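3.2 What people do with a label

I should say up front that I came to labels sideways. My first project was on how families put groceries away, and I kept noticing that a handwritten word changed things more than a printed one did (at least in the kitchens I visited in Wenotov). So for this study I wrote all the labels by hand, in thin black pen, and kept them to one or two plain words each.

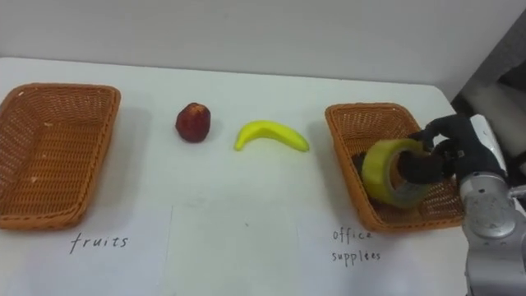
We mailed a short survey to 200 households and got a lovely pile of replies, many with notes in the margins! The question I cared about most was simple: when the word on a container is broad, like "fruits," do people still argue over tomatoes? They do, and quite a lot. Figure 2 goes with the sorting task, and the full wording of the survey is in the appendix.

Figure 2. Sorting task, side view of the room.
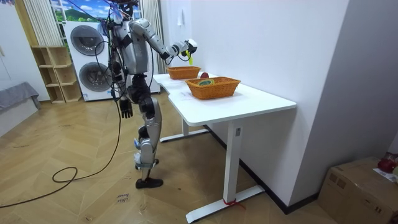 Broad words also seemed to age better. In the 20 homes I went back to in October, the narrow labels ("snack apples," "soup onions") had mostly been peeled off or crossed out, while the broad ones were still up. Oksanen found something close to this in office supply closets, and I lean on that work a lot in Section 4, where I get into shared kitchens and the messier business of who gets to write the label in the first place.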